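The Paju club meets on Sunday at two, which in practice means twenty past, once the person with the key has found somewhere to park.

Its eight members are students, mostly second and third years, and they have entered the Wilent, a regional competition in which a machine must clear a desk without breaking anything on it. Last year they came seventh out of nine. "We beat the team that didn't turn up," says the captain, "and the team that caught fire. A small fire, to be fair to them."

The entry this year is called Fatau. It has two arms and, so far, the table manners of a toddler. The captain, a mechanical engineering student who asked me to leave her name out until the results are in, does most of the talking. Her co-captain writes the software and does most of the sighing.

I asked what had changed since last year. "We stopped writing rules for it," he said. "We had 2758 lines of code telling it what a cup was. It met a mug and fell to pieces." Now the members do the tidying themselves, gripper in each hand, and Fatau learns from the recordings. They have 249 usable runs. The target for May is 3000.

That seemed a fair gap, and I said so. "It's a gap," he agreed.

The work is duller than the brochure at orientation week suggested. A run lasts a minute or two, and then you do it again with the cup a hand's width to the left. "My mum asked what I did at robotics," the captain told me. "I said I picked up a marker 74 times. She asked if I'd thought about law."

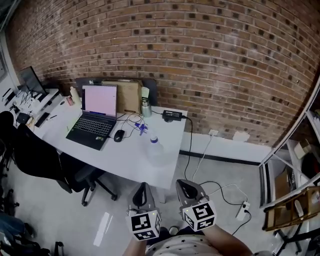

A gripper in each hand at the club's practice space.

Everyone takes a turn, including the first years, who are apparently the best at it. "They haven't learned to be clever yet," she said. "The older ones try to do it elegantly, and then the robot tries to do it elegantly, and that's how we lost a teapot."

Money comes from Oltent, a local parts supplier, whose sponsorship so far amounts to a box of bearings in the wrong size and a very large banner. The bearings have been traded to another club for a motor. The banner has been through the wash and is used as a drop sheet.

Do they expect to win? The captain laughed for longer than I thought necessary. "Fifth," she said. "I'd be over the moon with fifth."

The co-captain would like it noted that he is aiming for fourth. He then went back to labelling runs, and she went off to find the good screwdriver, last seen with the first years.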